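Progress report, second period
Bimanual handling of everyday objects from hand-held gripper data
Submitted to the Bansal program office
Prepared by Brijesh Kashyap and Gebremedhin Tamiru

1. Status

The project is on schedule for work packages 1 and 2 and one month behind on work package 3. Spending is within the plan. We do not ask for any change to the budget in this period. One change to the evaluation plan is proposed in section 5 and needs approval from the program office before we start on it.

The question we were funded to answer is whether a two-arm policy can be trained mostly on demonstrations from people carrying hand-held grippers, with only a small amount of teleoperated data from the robot itself. The first report covered the design of the grippers and the recording software. The present one covers collection, the first training runs, and a result on marker-based tracking that we did not expect to be reporting yet.

2. Collection

Collection moved from the small lab to the open room at Treststead in February. The larger room lets several people work at the same time, and the background changes as they move, which the small lab did not offer. Demonstrators work standing or seated depending on the task.
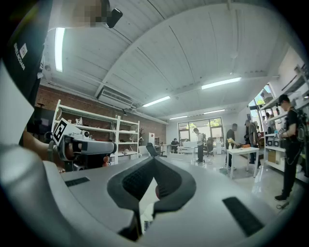

Figure 1. Collection room at Treststead, view from a gripper camera.

We planned for 910 accepted demonstrations by the end of this period and have reached that number. A demonstration is accepted when both gripper tracks are complete, the opening width of both grippers is logged throughout, and a reviewer marks the task as finished. The most common reason for rejecting a recording was a lost track on one hand while the two grippers were close together. The second most common was a connector working loose during a session. We have changed the strain relief on the cables and shortened the run between the gripper and the recorder.

Training a new demonstrator takes nearly 100 minutes, including practice runs that we throw away. This is longer than we wrote in the proposal. Most of the time goes to learning how fast to move. New people tend to handle the grippers the way they would handle tongs, and the resulting motions are too quick for the arms to follow. Tamiru rewrote the instruction sheet so that it gives a target duration for each task, and the share of recordings rejected for speed has gone down.

3. Tracking

In the proposal we said we would estimate gripper position from the on-board camera alone and use the fiducial markers only to check the result. We have now compared three settings on the same set of recordings: camera only, markers only, and the two combined in one filter.

Camera-only tracking is good enough when the room is well lit and the gripper is held away from the body. It gets worse when the demonstrator leans over the work, and worse again when people walk through the background. Markers alone are accurate when a second camera has a clear view of them and useless when it does not.

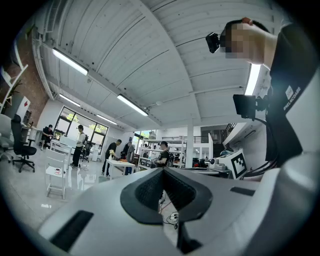

The combined filter does better than either one in every task group. The gain is largest in the tasks where one hand passes an object to the other. In those tasks the relative position of the two grippers matters more than where either one is in the room, and a single clear view of both markers fixes it well even if the room-level estimate has drifted. We have therefore made the combined filter the default and reprocessed all accepted recordings with it.

Reprocessing took longer than planned and accounts for most of the delay in work package 3. The code now runs as a batch job on the Flenent cluster, so a further change to the filter should not cost us the same time again.

4. Training runs

Two policies have been trained so far. The first uses hand-held data only. The second starts from the same weights and adds 200 teleoperated episodes recorded on the robot. Both were tested on the robot with objects that were not in the training set.

The first policy approaches objects reliably and often fails at the moment of contact, with one gripper closing before the other is in place. The second policy corrects most of this. Flat, heavy items are still the weakest group for both. A box gives the grippers two parallel faces and does not bend. A paperback book held by its edges can bow or rotate around the contact points, and the policy has no good way to notice this from the wrist view until the book has already slipped.

We have started adding more book tasks for this reason. Each one has the demonstrator lift the book with both grippers, hold it, turn it, and put it down in a different place. A head camera is used as well as the grippers' own cameras, so that the book and both markers can be seen from above.

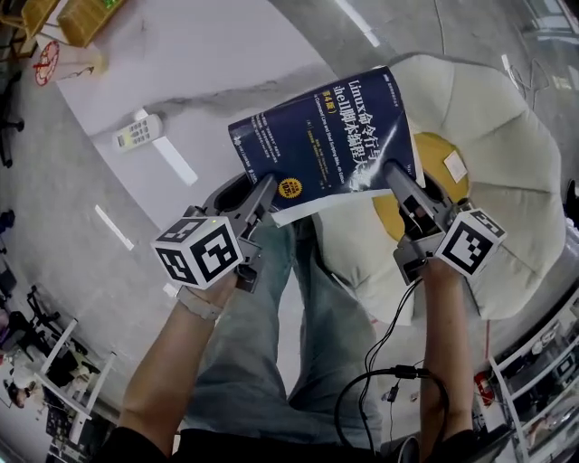
Prornis Project | Manipulation Group

Early runs with the head view added at training time look promising, but we have tested only 10 book lifts on the robot and will not quote a success rate on that basis.

5. Proposed change

The approved plan calls for the final evaluation to use a fixed table in a fixed position. We would like to evaluate at two table heights, with the second height not seen in training. The hand-held data already covers a range of working heights, and a fixed table would not show whether that range is of any use. The change adds time on the robot and no equipment cost. If the program office prefers to keep the original plan, we can run the fixed-table evaluation first and report the second height separately.

6. Next period

Kashyap will finish the book and flat-object set and freeze the data for the main training run. Tamiru will finish the drift measurements for the combined filter and write them up, with the comparison in section 3 as the main table. Work package 3 should be back on schedule by the midpoint of the period.

Open items for the program office: approval of the change in section 5, and confirmation that the recordings can be released with faces blurred under the current data agreement.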